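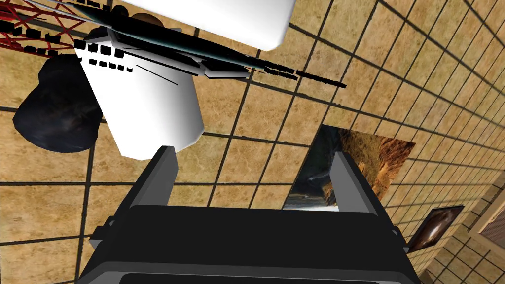 One gripper in the simulated bathroom, fingers open.

Home Explore Notifications Messages Lists Profile

Abílio Arruda

I want to write down a fault we found on Monday in our simulation of the two-arm robot. The stop command stopped one arm and the other arm continued to move. It was only in the simulator, but the same code was planned for the real machine, so I think it is worth a thread.

31 replies 88 shares 214 likes

First the setting. I work at Serimex in Clirdale, in the small group that tests household tasks before the hardware team receives them. Our test home is called Grernumlow and the bathroom is the room everybody complains about. It is narrow, with a door on one side and a toilet in the place where the arms want to go.

The control software is called Saber. It has one process for each arm and one supervisor above them. When the supervisor decides that something is wrong, it sends a stop. Each arm must confirm, and must be still within 20 milliseconds. This rule is older than my time in the company and I had never seen it broken.

Every night we run 4,000 short trials with small changes: the start position, the angle of the door, the friction of the fingers. In some of them we send a stop at a random moment. In the morning a script gives us a table, and for months the column "stop confirmed" was all green.

On Monday I was looking for another thing. Farhad Shirazi had asked me why the right arm was slow when it came near the toilet tank. I opened one trial and played it slowly. The stop arrived, the right arm froze beside the tank, very good. Then I saw the left gripper was still travelling.

I believed first it was the playback. Sometimes the viewer draws old positions if you jump in the recording. I played it again from the beginning, at half speed, with the joint values on the second screen. The values agreed with the picture. The left arm moved for almost a full second after the stop.

12 replies 40 shares 127 likes
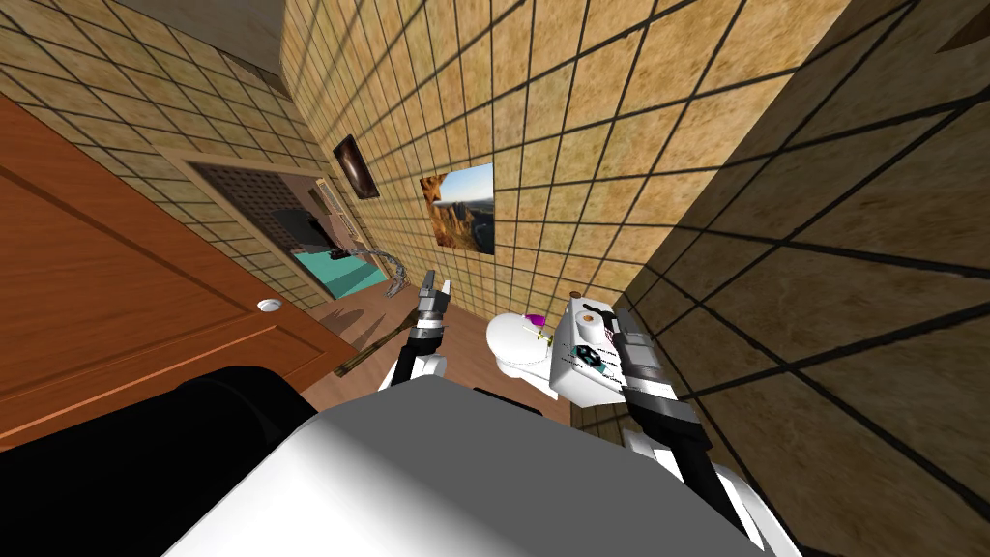

With both arms reaching forward like this there is very little free space for a mistake. One second of movement is enough to bring a gripper to the door, to the wall or to the other arm. In a real bathroom, it is also enough to reach a person who has come in to see why the robot has stopped.

I called Eugénie Perrin, who wrote most of the supervisor. She asked me to send the stop by hand, many times, while only the left arm was moving. It worked each time. Then with only the right arm: it worked each time. With both arms moving it also worked, and I began to feel a little stupid.

It was after lunch when we noticed what the bad trials had in common. In all of them the right arm was already in contact with something when the stop came. With contact, the right arm process sends many force messages. They go through the same queue as the confirmations.

So this is what happened. The stop for the left arm waited in the queue behind the force messages from the right one. The supervisor had a time limit of 5 milliseconds for sending. When the limit passed it dropped the message, wrote one line in a log file, and did not try again.

And the green column? The script counted one confirmation per trial. It should have counted one per arm. The right arm answered "I am stopped" and the script was satisfied. I wrote this script. I wrote it when we had a single arm, and when the second arm arrived I did not read it again.

19 replies 73 shares 302 likes

We corrected the script before anything else, and ran it on the trials of the last night. It found 25 where the left arm had not confirmed. I looked at every one of them. In most the arm was nearly at rest, so the movement was very small. A few were like the first one I saw.

What we have changed up to now: the stop has its own channel, separate from the force data. It is repeated until both arms confirm. If one arm does not confirm, the supervisor cuts the drive for both. Eugénie also removed the time limit, and I was glad to see it go.

What we have not solved: cutting the drive with an object between the fingers. The gripper may hold it or may drop it, and the simulator and the hardware do not agree on this. For a toilet roll I don't mind. For a glass bottle I would like to know.

Also the physical emergency button is a different circuit and does not pass through Saber. Several people have asked me this in private. The button was never affected. But the button needs a person near it, and the software stop is for the moments when there is none.

The hardware test was planned for November and it is moved. The new version is running again tonight, with contact in every trial, and I will post the table when I have it.

Farhad, your slow right arm is still slow. I have not forgotten.

27 replies 65 shares 241 likes

Replies

Chi-keung Tsang
We had the same with a shared queue on a packing line. Please also test with the network busy, it was much worse for us when the cameras were uploading.

Abílio Arruda
Thank you, this is not in our plan. I will add it.

Othmane Benjelloun
Why was a dropped stop only a log line? That should be an alarm on somebody's screen.

Abílio Arruda
I agree. All dropped messages were treated the same, a stop like a temperature reading. Now a dropped stop ends the trial and marks it red.

Farhad Shirazi
I can wait for my arm. Fix the stop first.

Show more replies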